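3/28/19

Thread on the block sorter, for the people who asked at the shop what's taking up the whole back corner.

**1/** It's a used arm I bought at auction with Ivar Brekke. The plan is simple: it picks painted blocks out of a bin and sorts them by color. Green to one side, red to the other. We call it Drimell. That was the name on the crate and it stuck.

**2/** Money so far: $3270. That covers our share of the arm, the controller, and the freight. It doesn't cover the 2 power supplies I killed. Those were my fault and I'm keeping them on a separate page.

**3/** The shop has single phase only, so we run the controller from a converter in the next bay. Loud. We don't turn it on after 9 pm because of the apartments upstairs.

**4/** First month was all mastering and brake checks. No blocks, no bin, just jogging one axis at a time with a hand on the stop. Boring to watch, sorry to everyone who pulled up a chair.

**5/** The gripper is our own. Ivar machined the bracket, I did the fingers. First set of fingers bent on the second day. The new ones are a little thicker and I rounded the tips so they don't dig into the paint.

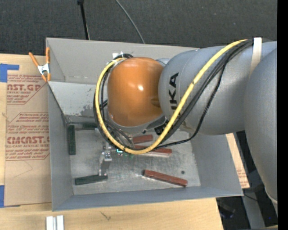
**6/** Cable routing is the job I keep redoing. Everything for the tool runs outside the arm, so when the wrist turns, the whole loop has to go with it. If there's too little slack it pulls at the connector, and if there's too much it hangs over the bin and gets between the camera and the blocks. Right now the yellow cable goes under the orange wrist and back up around the left side, with the black ones following it. One thin black one still swings out over the bin floor on its own. That one gets tied in next.

**7/** Somebody asked why not a dress pack. Price. Tritora sells one that would fit and it costs more than I want to spend on a thing that sorts blocks. A strap and a bag of ties will do for now.

**8/** The bin is bare metal, and it's a pain for vision. The floor throws back cloudy reflections and the camera code kept deciding they were blocks. I tried changing the exposure, then moved the lamp 50 cm back. The lamp helped more. Might still paint the bottom flat gray.

**9/** Clamp your bin. Ours walked a little every time a finger touched the wall, and after an hour all my taught positions were off. I spent an evening blaming the calibration before Ivar put a ruler on it.

**10/** Picks near the walls are the worst. A block standing right against the side leaves no room for the outer finger. For now the code skips those and tries to nudge them out later with the side of the tool. The nudge works maybe half the time.

**11/** Next up: guard panels from the acrylic sheet (still in its paper), then a proper mount for the lamp. Fakhoury has a cutter I can borrow if I bring my own blades.

**12/** Code is Python talking to the controller over ethernet. It's messy. I'll post it once the skip and nudge part is cleaned up - please don't ask for it before then.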